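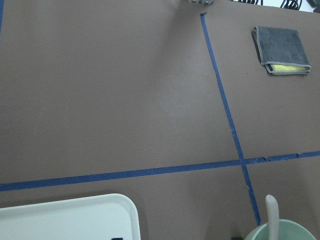
4.2 Perception and planning stack

The controller runs as three processes that share one clock. The first reads joint states from both arms. The second, which we call Namum, takes the color streams and keeps a table of objects, each with a class, a pose and an age. The third is the planner, Garside, which reads that table and writes short motion segments for the left and right arm.

An entry in the table is dropped when it has not been confirmed for 39 consecutive updates. We first used a shorter limit, but entries were lost each time a forearm passed between a camera and the object. Garside never plans a grasp on an entry that only one camera has confirmed.

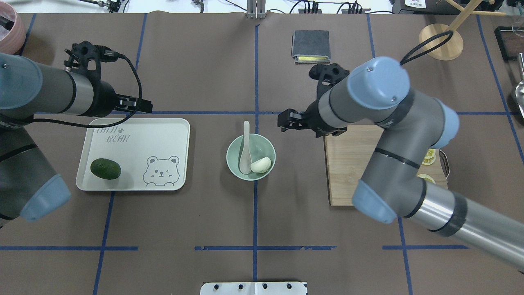

How does the planner keep the two arms from reaching for the same spot?
Each arm must reserve a volume of the workspace before its segment is sent, and a request that overlaps an existing reservation waits in a queue until the first arm has left.

Waiting requests are checked again every 600 ms. If a request has failed 7 times, the planner discards it and asks Namum for a fresh object table. Carolina Matos wrote the reservation code and Maricruz Chávez wrote the replay tool used to test it. The replay tool feeds logged joint states and images back through the stack at recorded speed, so a change in the planner can be compared with the earlier version on the same input. The test log set holds 1520 segments.

Cluttered layouts are the harder case for Namum. Small items near a bowl or on a board are often merged with what they rest on, and the grasp pose then shifts toward the larger object.
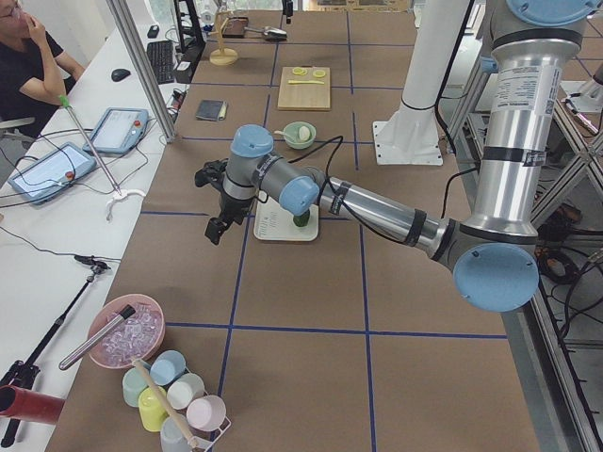 Figure 3. Side view of the worktable, with the two-finger gripper near a small white board and kitchen items farther up the table.

Merged entries are split by comparing the wrist view with the fixed view before the final approach. The threshold for this step was set by hand and is the same for both arms.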